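An Afternoon at the Ramalho Robot Lab

When Olga Veloso put up the sign-up sheet for a visit to the Ramalho lab in December, I was sure we'd be lucky to fill one car. Well, I was wrong, and happily so! We ended up with 12 of us bundled into coats in the parking lot behind the library, with a thermos going from hand to hand and a good deal of discussion over who knew the way. (Belmiro Vieira did, as he'd been out there in his delivery days, and we followed him the whole way without one wrong turn.)

The lab is on the upper floor of the old Zimton building on the river side, and if you remember the place from when they made shoe boxes there, you won't know it now. It's bright and warm, and quieter than I expected. Zulmira Meireles met us at the top of the stairs and gave us coffee before anything else, which put her in everybody's good books right away. She has run the lab for six years and talks about it the way some people talk about their gardens.

What they do there is teach robot arms to handle household things. Picking up a cup, putting something on a plate, opening a small door and shutting it again. I had pictured big orange machines throwing sparks, like in the car commercials, and this was a good deal gentler. Mohcine Amrani, who gave the demonstration, explained that a person guides the arm through a job many times over, and the computer learns from all those tries. One job they'd been working on had been guided through 58 times before our visit, and he said that was still a small number. I thought of how many times I had to show my own boys how to load a dishwasher and felt some sympathy.

We stood behind a line of yellow tape while he took us through a few of the tasks. The first was moving a piece of pretend food from one spot to another. The arm went down slowly, stopped, seemed to think it over, and then closed on the thing as softly as you please. There was applause, I'm not ashamed to say. The second try went less well and the food rolled off toward the back, and there was applause for that too. Mohcine took it in very good humor and said the misses teach them as much as the hits.

They work mostly with play kitchen pieces at this stage. Zulmira told us that real dishes come later, in a project they call Osside, and that toys are kinder to the budget when something gets dropped. A few of the grandmothers in our group recognized the sort of thing at once and began comparing notes on what was in their own toy chests.

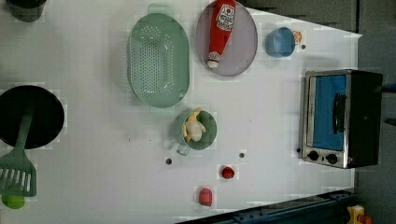 After the demonstration there was time for questions, and we had plenty. Nuno Amaral wanted to know whether one of these would ever do the ironing, and Mohcine told him that cloth is a much harder business than cups, as it never holds the same shape for long. Somebody else asked what happens if the power goes out halfway through a job. The arm locks where it is, apparently, and waits.

Then two of us got to sit down and try guiding the arm ourselves. I was one, and my goodness, it's harder than it looks! I had my eye on something small and red and went sailing right past it, and then past it again coming back. Olga had the other turn and did beautifully, and has mentioned it since.

Zulmira says they'd be glad to have another group in the new year. If you missed this one and would like to go, please give your name to Olga at the Brakier Street desk. Wear comfortable shoes, as there's a fair bit of standing, and bring a sweater for the stairwell.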